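The Tidy

The winter Heydari's Hardware was supposed to get its robot, Nazanin Safavi had already promised the staff it would do the returns bin. The returns bin was a shopping trolley full of things people had bought, opened, misunderstood and brought back, and every job applicant since September had been shown it on the way out.

The man from Birkov came up from the city with a laptop and a very clean jacket. The robot itself would follow. First, he explained, it had to learn the shop, and it would do that inside the computer, where it could make its mistakes on its own time.

"How many mistakes?" asked Nazanin.

"It's had 2,517 goes at putting things in boxes."

"And how many things are in the boxes?"

He said that was a very good question, and opened the laptop.

Kolbrún Hauksdóttir came over from paint to watch. She had done the returns bin for eleven years and had opinions about it, most of them about hose fittings. She'd been told the robot was called Codo, and had said that was a nice name for a dog.

"So it picks up the blocks," she said, after a while.

"It's learning to pick up the blocks."

"We don't sell blocks."

"They're standing in for stock."

"What stock?"

The man looked down aisle four for help. "Small stock," he said.

Nazanin asked whether it could tell a returned multimeter that worked from one that had been dropped off a ladder. He said that was on the roadmap. She asked whether it could tell when a customer was fibbing about the ladder. He wrote that down. She asked whether it could sweep, and he said sweeping was a different department, and that the Katus people had a unit for sweeping but it didn't care for doormats. Heydari's had a doormat at each entrance and one in the middle that Mr Heydari's mother had liked.

"My nephew's three," said Kolbrún. "He puts things in boxes."

"Does he do it overnight?"

"He's done it at four in the morning."

They let it run through lunch. A customer wanting picture hooks stopped to look, then another wanting the first one to move. By one o'clock there was a small crowd at the key-cutting counter, leaning in with their elbows on the glass.
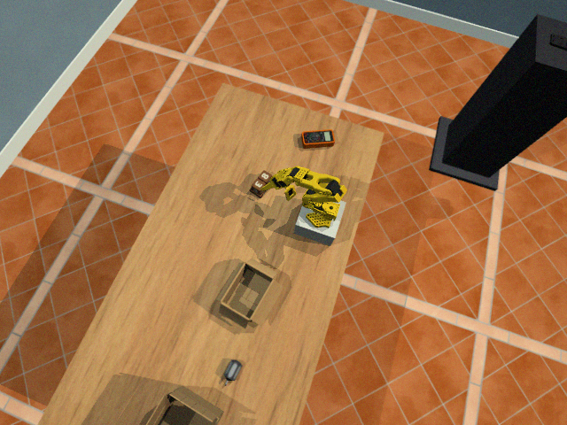 Vol. 70, No. 3

"It's nearly got that one," said the picture-hook man, pointing at the blocks with his receipt.

"Nice table," said Kolbrún. "Nice floor, too. Who mops that?"

The man from Birkov said it was a simulated floor.

"I'd have one of those," she said.

Nazanin went back to the office and did the sum. The lease was $410 a week, before the training, and the training was before the arm. She wrote the figure on the back of a docket and brought it out to show Kolbrún, who had wheeled the trolley up beside the counter so she could work and watch at once. She was on to the tap washers.

"Is it any good?" Nazanin asked.

"It's very patient," said Kolbrún, and passed her a bag of hinges to hold.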